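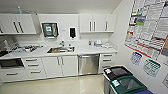
Kinesthetic teaching is a way of programming a robot in which a person takes hold of the arm and moves it through a task. The joint positions are recorded along the way and later used to repeat the motion or to train a control policy. It differs from teleoperation, where the operator stays apart from the robot and drives it with a joystick, a headset or a second, matching arm.

Hand guiding needs a robot whose joints give way when pushed. It is quick to learn, but the teacher's hands and body often block the cameras. Teleoperation keeps the view clear and suits two-armed work, though most operators need practice before their recordings are usable.

Household chores are a common subject for both methods. The Zarneo collection, assembled under Pui-shan Huang, holds 1232 recordings of kitchen work, 247 of them made by hand guiding. Its tasks include opening drawers and loading a dishwasher.

Related articles
Flellow (teleoperation software)
Leader-follower arm
Learning from demonstration
Yen controller
Zasley gripper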